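May 2026
Bin-picking cell – equipment planning for the second station

Purpose of this entry: get the purchase list for station 2 into one place before the quote from Jayasinghe expires. Station 1 stays as it is until the new one is commissioned. No parts to be moved across.

Arm. Same model as station 1. Discussed a smaller arm in March and dropped it. Reach was fine on paper, but a second controller type means a second set of spares and a second pendant to learn. Jayasinghe will hold the March price if the order covers arm, controller and pendant together. Delivery quoted as 4 weeks from order, customs not included.

Gripper. Two candidates, the Inus parallel type and the linkage type we already run. The Inus has a shorter body and would clear the bin walls better on steep approaches. Against it: adapter plate is extra, and the fingertips are sold only in sets. Leaning toward staying with the linkage type and spending the difference on fingertips. Fingertip wear is the one consumable that was missing from last year's budget. Put in a line for it this time, 229 per set, two sets.

Cables. Budget a proper dress pack. On station 1 the wrist bundle is a free loop and it takes up room over the bin that the planner knows nothing about. Dastby lists a sleeve with swivel clamps that fits the wrist diameter. Need to check minimum bend radius against the gripper cable before ordering. If it fails, fall back to a longer cable and a guide on the forearm.

Bin. The metal bin itself is cheap and the fixing costs next to nothing, but the surface deserves a line. Scraped paint and bare metal give bright patches, and the floor of the bin is scratched all over. Depth readings on those patches are the weak point of the whole cell. Options are a matte powder coat (local shop, price pending) or a replaceable liner cut to size. 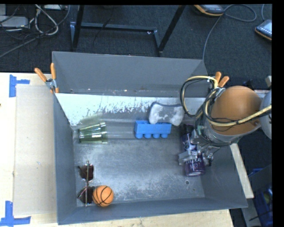
Rocío Arango would skip the coating altogether: it will be scraped through again within months, a liner can be swapped over lunch, and the money is better spent on a spare bin so that one can be out for repair while the other is in use. She also wants the object set written into the plan as a cost, with duplicates of anything translucent or dark, so that both stations can run the same test on the same day.

Agreed on the spare bin. Still want one coated sample panel for comparison before the liner material is fixed. Objects go in as a separate line. The toy block and the sponge are easy to match. The green cup and the sunglasses should be bought in pairs from the same batch, or the depth results will not compare.

Table and clamps. Spring clamps are adequate for station 1 and will be adequate for station 2. A bolted fixture was priced by Floker at 700, nearly all of it machining. Not justified at present payloads. Revisit if the bin position drifts between calibrations. Add a spare pair of clamps to the general supplies order.

Floor space and power. Station 2 needs its own outlet run. Cords on the floor behind the table are not to be extended any further. Ask facilities for a wall drop and a cable tray, both chargeable to the building and not to us.

Open items:
– bend radius for the Dastby sleeve
– price for coating one sample panel
– liner material, two candidates, matte, no static buildup
– confirm with Jayasinghe that the pendant is included
– lead time on the adapter plate, in case the Inus comes back into play

Order for arm and controller can go out without waiting for the rest. Gripper order follows once the fingertip line is approved.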